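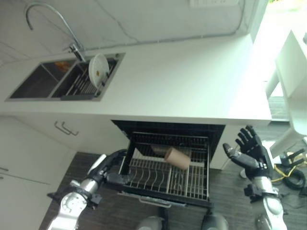 Dishwasher leaves brown marks on plates after move, hard water or something else?

Posted by Esi Ansah

Moved into a rental out past Pendgate in June. Same dishwasher tabs I've always used, same plates, but now stuff comes out with a film on it and the odd brownish spot. Glasses are the worst, all cloudy. Have cleaned the filter, ran it empty with vinegar, no change. Town water is apparently hard but the landlord just shrugs. Don't want to spend a fortune on a softener for a place I might leave next year. Anyone sorted this cheaply?

3 replies

Jocelyn Morin
Check the rinse aid first. Ours was bone dry and I had no idea, the little light had died years ago. Also wipe a glass with straight vinegar. If the cloud comes off it's minerals, if it doesnt the glass is etched and you're stuck with it, sorry.
Brown spots could be tea or coffee, or iron in the water. Leave some tap water in a white bucket overnight and see if it goes rusty. If so ring the council water people and ask when they last flushed the mains on your street.

Fuseini Atinga
get a new dishwasher lol. mine was 454 bucks on clearance, no dramas since

Apinya Sombatkul
Not a new dishwasher, please. I'm in Braltard, same supply as you I think, and it's very hard here. What worked for me —
Run the hot tap at the sink till it's properly hot, then start the machine. The first fill is cold otherwise and the tab never disolves right.
Look in the salt compartment if you've got one (screw cap in the floor of the tub, not all models have it). Dishwasher salt only, never table salt. Then set the hardness level in the menu, default is usually too low.
Citric acid from the baking aisle, 3 tablespoons in the empty tub, hottest cycle. Monthly. Way better than vinegar and easier on the seals.
Don't pre-rinse everything spotless either, a scrape into the bin is plenty.
Took 5 or so washes before the glasses looked decent again. Brown marks on the plates I still get now and then, bicarb paste and a soft sponge shifts them. If the bucket test comes up rusty then yeah, that's one for the landlord in writing.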